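Back from the Famier open house and typing this while the little one naps, so forgive me. Bullet points would be smarter. Oh well.

Famier is the family center out in Britbridge, the one with the drop-in playroom and the preschool upstairs. They open the whole building one morning in June and you can wander. We got there at 9:40, already late, one shoe missing. Found shoe. In my purse.

Parking: terrible. Street only. We ended up over by the Sturkudham bus stop and walked 12 minutes uphill with a stroller and a five year old who had "no legs left." Take the bus if you can.

First stop, toddler room. Loud, bright, smelled like bananas. The low sinks! My son washed his hands four times, a personal record, and had to be bribed out with a cracker. The teacher in there got down on the floor with him right away and didn't talk to me over his head, which I noticed. Ratio is 3 kids to one adult for the babies, she told me, and it goes up as they get older. Didnt write down the rest, sorry.

Then the preschool. My daughter went straight to the block corner and I lost her for half an hour. Fine by me. I sat on a tiny chair and cried a bit. She starts in the fall. She was just born, I swear.

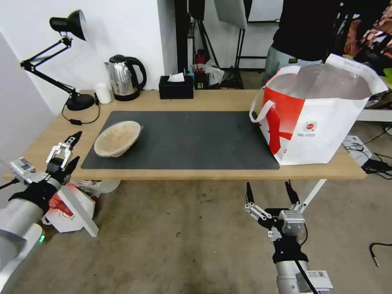

The parent talk was at 11, upstairs, given by Eino Lappalainen, who runs the preschool side. Soft voice, big laugh. He talked about goodbyes. Keep it short, say it out loud, don't sneak out even if they're busy playing. I have snuck out of every single place I've ever left my kids, so that stung. He also wants one spot at home where the school stuff lives, all of it, so mornings don't start with a hunt. A woven bowl for the small things, a paper bag with a rope handle for spare clothes, whatever you've got. I thought of the shoe.

Somebody asked about naps and it went on for a long time. Somebody else asked about biting and the whole room leaned in. His answer was mostly "it passes" and stay calm, watch for when it happens. Ok.

Money stuff, for those who asked me. Playroom pass is $192 for the year for one family, any number of kids. Preschool fees depend on days and I have the sheet somewhere, will add. There's a wait list for mornings. Afternoons had room when I asked at the desk.

Lunch was from Teixeira, the bakery on the corner. Cheese rolls. Kids ate the cheese, I ate the roll. Good coffee too, get there before the talk lets out or you'll stand in line forever.

Things I didn't love: one bathroom on the preschool floor, and the yard is small and mostly in the sun. I asked about shade and they said a sail is comming. We'll see.

On the walk down she asked if I was going to be sad when she goes to school. I said a little. She said she'd tell her teacher to call me. So that's sorted.

Will post the fee sheet when I find it. He's awake, gotta go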